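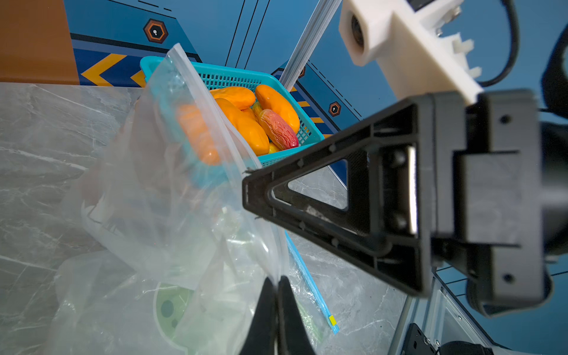 Gray marble-patterned surface.

Wallthorpe Residents' Handbook
Care of Counters, Sinks and Kitchen Storage
Revised 17 April 2025

This section applies to all kitchens in Wallthorpe residences, including the Lidard Street building and the units at Laltulora Court. It replaces the earlier sheet on work surfaces. Residents who still have the older sheet should discard it, as the advice on vinegar has been withdrawn.

Know your surface

Counters in Wallthorpe kitchens are of several kinds, and similar colors and patterns are found on more than one of them. Natural marble, engineered stone and laminate may look alike at a glance but should be cleaned differently. The surface type is recorded on the move-in inventory under "Kitchen, fixed items." If the entry is blank, please ask at Room 124 before using any product stronger than dish soap.

Until the type of counter is known, treat it as natural marble. Products safe for marble will not harm the other surfaces in use.

Daily cleaning

Wipe the counter once a day with a soft cloth, warm water and a few drops of mild dish soap. Rinse the cloth, wipe again with clear water, and dry with a second cloth. Drying is the step most often left out. Standing water leaves mineral marks, and on a dark or patterned counter these may go unnoticed until they have built up into a dull patch.

Cloths should be 100 percent cotton or a plain microfiber. Scouring pads, steel wool and the rough side of a two-sided sponge are not to be used on any counter. Powdered cleansers scratch and should be kept for the inside of the oven, if they are kept at all.

Crumbs and grit should be brushed off before wiping. A small dustpan brush kept only for the kitchen is suitable.

Acids

Marble is damaged by acid. Lemon juice, vinegar, wine, tomato sauce and many bathroom cleaners will take the polish off within minutes. The mark left behind is called an etch. It is a change in the stone itself and cannot be washed away. Blot an acid spill at once, rinse with plenty of water, and dry. Do not wipe a spill outward.

Cut citrus fruit and tomatoes on a board. Set bottles of oil, vinegar and soy sauce on a tray or saucer.

Stains

Oil and grease: Mix baking soda with water to the thickness of sour cream. Spread it over the stain, cover with plastic wrap, and leave overnight. Remove the paste with a damp cloth, rinse and dry. Old stains may need several treatments.

Coffee and tea: Wash with dish soap first. If a mark remains on a light-colored stone, a paste of baking soda and 3 percent hydrogen peroxide may be tried on a small, hidden area, and then on the mark if no harm is seen. Do not use peroxide on dark stone.

Rust: Do not attempt to remove rust from marble. Commercial rust removers contain acids. Report the stain using the repair form. Cans and cast-iron pans should not be left standing on a damp counter.

Ink and marker: Dab with a little rubbing alcohol on a cotton ball, with the window open and the stove off. Test first on laminate.

Never mix cleaning products. Bleach combined with ammonia, vinegar or other acids gives off a dangerous gas.

Sealing

Natural marble counters are sealed by Wallthorpe maintenance each July. Residents receive written notice and are asked to clear the counter completely the evening before. The counter must stay clear for six hours after the work is finished.

Between visits the seal may be checked with a spoonful of water. Pour it on the counter and wait ten minutes. If the stone beneath has darkened, the seal is worn. Eze sealer is available at the office in bottles of 200 milliliters, with printed directions, for residents who prefer not to wait. Engineered stone and laminate do not need sealing, and sealer applied to them will leave a sticky film.

Heat

Use a trivet or a folded dry towel under every hot pan. Toaster ovens and slow cookers should stand on a heat-resistant mat, with space left behind them for air to pass.
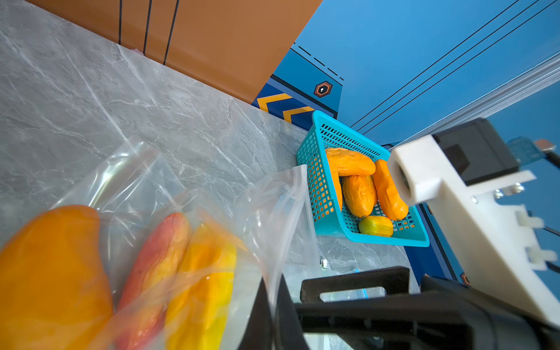

Baskets, bins and drainers

Open baskets are recommended for onions, garlic and potatoes, all of which keep longer where air can reach them. Potatoes also need darkness and should go in a cabinet. Keep onions and potatoes in separate baskets.

Plastic baskets may be washed in the sink with dish soap and an old toothbrush for the corners. Let them drain upside down until fully dry. Most household plastics will warp on the bottom rack of a dishwasher. Use the top rack, and only where the maker's label allows it. Wire baskets with worn coating should be replaced, particularly if they are set down on stone.

A basket of cleaning supplies should not share a shelf with food. Where there are children in the home, supplies must be stored in a cabinet with a latch. Latches are supplied without charge and will be fitted on request.

Avoid dragging baskets, crocks and small appliances across the counter. Felt or cork pads may be fixed under heavier items and should be changed when they become dirty, as grit caught in a pad will scratch.

Cabinet fronts and painted walls

Clean cabinet fronts with a well-wrung cloth, working in the direction of any grain. Grease gathers near handles and above the stove, and a weekly wipe will prevent the yellow film that forms when it is left. Do not spray cleaner directly onto a cabinet door. Liquid runs into the joints and causes swelling along the lower edge.

Painted walls beside a counter may be washed with the same soap solution. Start at the bottom and work up, then rinse from the top down, to avoid streaks. Decals and printed panels should be wiped gently and kept away from solvents.

The joint where the counter meets the wall or cabinet is to be kept dry. If the caulk is cracked, black or coming loose, please report it. Residents should not apply new caulk over old.

Sinks

Rinse stainless steel sinks after each use and dry them at night. A paste of baking soda will lift most water marks. Rub with the grain. Bleach should not be left standing in a steel sink, where it causes pitting.

For a slow drain, remove the strainer and clear it, then pour in a kettle of hot tap water with dish soap. Chemical drain openers are not permitted in the Lidard Street building on account of the age of the pipes. Cooking fat should be cooled in a can and placed in the trash.

Reporting damage

Chips, cracks and deep scratches should be reported on the repair form within the month in which they are noticed. Forms are kept outside Room 124 and in the lobby at Laltulora Court. Give the unit number, the surface type if known, and the position of the damage measured from the sink. Ordinary wear is not charged to residents. Damage caused by acid cleaners, abrasive pads or unprotected hot pans may be charged, as set out in the residence agreement under "Fixed items."

The next section of the handbook covers refrigerators, freezers and range hoods.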